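Shop Talk > General > Can a machine do the wiring yet?

gruntwork_pete
Dec 2, 2024
The Stidow rep was through again with his slides. According to him, cable routing is "basically solved" and we should have cells running by June. I've done harnesses for 20 years and I don't buy it. A box is the same box every time you pick it up. A wire isn't.

rblomqvist
Depends what you call solved. Ronja Blomqvist here, I do fixtures at Grumesen. Picking one wire off a peg and pushing it in a slot, sure, if somebody lays the peg out just so. Getting hold of a twisted bundle against a panel, with a loop in it and a connector on thin leads at the end -- that's the part the slides skip.
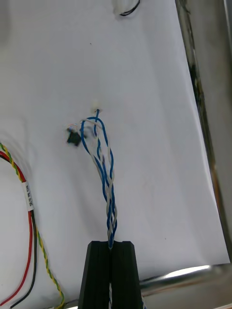
gruntwork_pete
So can a robot wire up a panel without a person standing by?

rblomqvist
Not in any shop I've been in. It can do single steps, and a person still clears the snags and checks the connectors.

toast_and_solder
You two are being hard on it. Our Avram cell does 600 crimps a shift and I haven't touched it in a week. Five years ago people said that was impossible too.

gruntwork_pete
Crimping is a straight piece of wire going in a hole. We had a machine for that when I started.

toast_and_solder
Fine, but gripping has come a long way. You don't need fingers like yours to hold a wire.

skatsaros
Holding it is the easy half. Blue and white wound together will spring whichever way it likes once you pull, and then your clip isn't where your wire is. We trialed a Trernotlow arm on a 6 wire job and went back to the bench. My dishwasher still can't load itself either.

rblomqvist
Sofia, did they ever send you the cycle times from that trial?

skatsaros
Still waiting. Ticket 643 if anyone from their support reads this.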